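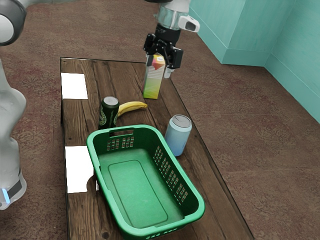

Florian Roussel's release point has dropped again. I logged 226 of his sinkers for Coste this season, and from the start of the second half the arm slot is visibly lower. Horizontal movement is up, vertical separation from the changeup is gone, and left-handed hitters have noticed.

Jouko Vainio, who catches him, now sets up further off the plate to compensate — a reasonable patch, but it costs them the low strike.
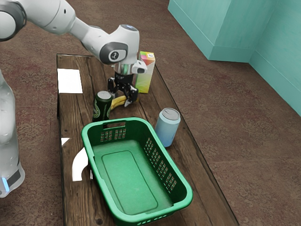 Banana behind the green can, gripper apparently open.

I'll rerun the numbers in October with the playoff innings included.

11 comments · 438 shares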